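Ticket: Judge 4 scores missing from bout totals, Ridska scoring console
Site: Barajas Hall, ring A
Opened by: Ruth Arboleda, Conberg Amateur Boxing
Assigned to: Wilmer Quintero
Status: Closed, fix confirmed
Priority: High

Original report (Ruth Arboleda)
Console is set up for five judges, one keypad each. In the evening session the Judge 4 keypad showed its green light at the end of each round, but the console left that judge's cell blank on some bouts. The supervisor entered the score by hand from the paper slip. The session had 32 bouts. I have not gone through all of them. Bouts that went the full three rounds seem to be affected. Stoppages are not. The keypad was swapped with the spare before the main card and the fault stayed.

Round timing comes from the Winder bell controller, which is on the same hub as the keypads. The 10-second clapper and the bell sounded normally all night. 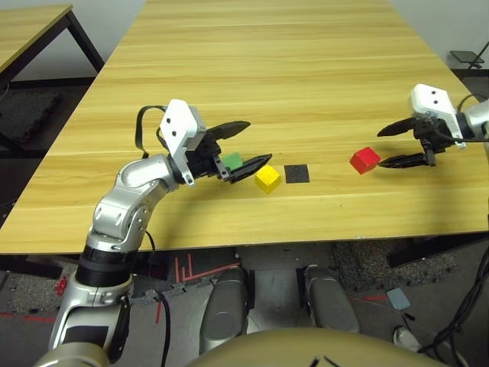
Please advise before Thursday. We have the same hall and the same ring for the semifinals.

Reply 1 (Wilmer Quintero)
If the fault stayed after the swap, the keypad itself is unlikely. Please send:
- console log for the session (Settings, Logs, Export)
- hub port used by each keypad
- value of "Score window after bell" on the Rules page
- whether the Winder was on its own power supply or powered from the hub

Reply 2 (Ruth Arboleda)
Log attached. Judge 4 is on the hub port next to the Winder. Score window is at the default. The Winder was powered from the hub. The hall's electrician, Segundo Guzmán, had removed its supply to free an outlet for the ring lights. 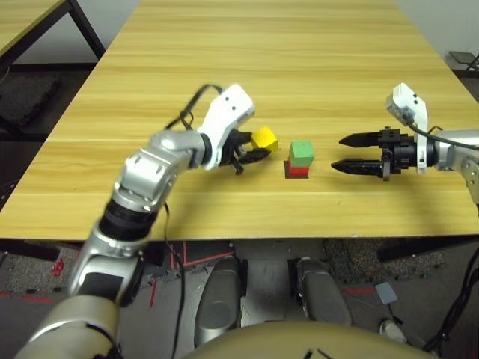

Attachment 2: yellow cube in the left gripper

Reply 3 (Wilmer Quintero)
Log reviewed. Each blank cell has the same sequence:

bell event received
port 4 dropped
port 4 restored
keypad 4 reconnected
score packet rejected, reason: stale round ID

The port goes down when the bell fires. The keypad comes back still holding the previous round ID, and the console rejects the score. The green light only means the keypad has stored the press. It does not mean the console accepted it. That also accounts for the stoppages, where the supervisor closes the bout by hand and no bell event is sent.

Steps:
1. Put the Winder back on its own supply.
2. Move Judge 4 to a port on the far side of the hub.
3. On the Rules page set "Reconnect delay" to 200 ms. It is at 0 in your export.
4. Restart the console. The delay is read only at startup.

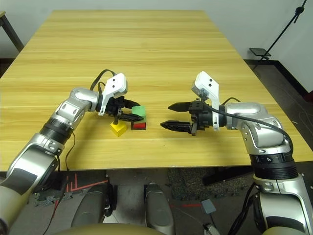
Attachment 3: green cube held just above the table

Reply 4 (Ntombi Buthelezi, ring technician)
Taking this over from Ruth for the bench check. Steps 1, 3 and 4 done. Step 2 not possible at the moment, the cable run to the Judge 4 seat is too short for the far ports. Ran a mock bout with short rounds and all keypads in use. No blank cells. Ran it again with the Winder back on hub power and the port dropped on the first bell, but the score was accepted after the delay. Returned it to its own supply.

One question. The paper slips and the console differ on one bout from the first session. Can the stored score be recovered from the keypad?

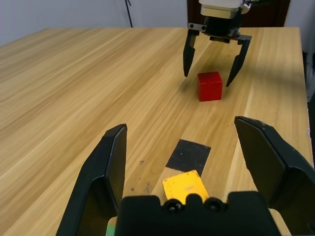
Reply 5 (Wilmer Quintero)
No. The keypad keeps only the last press and overwrites it on the next round. The signed slip is the record for that bout. Enter it under Corrections so the change is logged with the supervisor's name.

A longer cable for Judge 4 is still worth fitting. Jörg Grube in parts can ship one with the replacement hub label set.

Reply 6 (Ntombi Buthelezi)
Correction entered. Cable fitted, Judge 4 now on the far side. Full semifinal session completed with no rejected packets in the log. OK to close.

Resolution: Port drop caused by bell controller drawing power from hub. Separate supply restored, reconnect delay set, keypad moved.
Follow-up: Console to show a warning when a score is rejected as stale. Request passed to development, no release assigned.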